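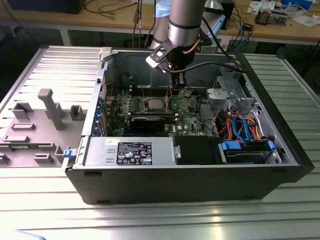
How does a picture go viral?

When lots of people share the same picture very quickly, we say it has "gone viral". It spreads from person to person, a bit like a cold.

Say Lacey sends a funny photo to seven friends. If three of them pass it on to seven more people each, 21 new people get it. A few more rounds and it could reach 1,727 people — most of them strangers to Lacey.

People often add their own words to a picture. This makes it a meme.

Once a photo has been shared, it is very hard to get back. Ask everyone in it before you post, and check with a grown-up too.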